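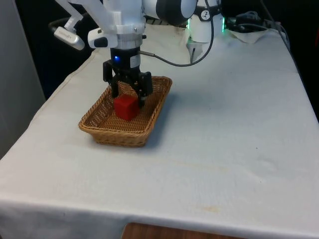

Woven wicker basket with one red cube in it

4. Settling In Your Truneck Basket

Thank you for choosing a Truneck basket! Wicker is a friendly material, but it has been folded in a box for a while and it likes a little patience, so please give yourself an unhurried afternoon before you fill it up.

1. Lift the basket out by its base and let it sit in a bright room, away from heaters, for 2 hours.

2. Lay a clean cloth on the table and set the basket down on it. Stray bits of fiber will drop for the first few days, and a cloth is so much easier to shake out than a rug.
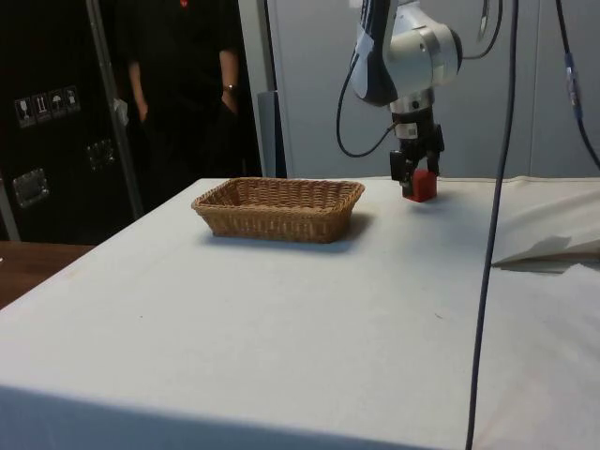
Basket resting on a white cloth

Note: A light grassy smell is normal and fades by itself.

3. Run your fingertips along the rim. If you find a loose end, snip it at a slant with sharp scissors (please don't pull, however tempting it is).

4. Look over anything you plan to keep inside, and wipe it with a dry cloth first.
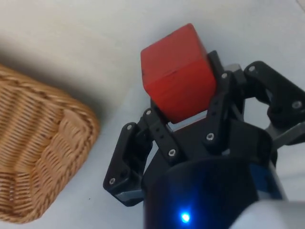 Red wooden cube with small scuffs

CAUTION: Never put damp things in the basket. Trapped moisture can leave dark spots that won't brush out.

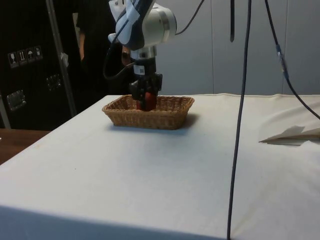 5. Dust the weave once a month with a soft, dry brush, working from the rim down to the floor.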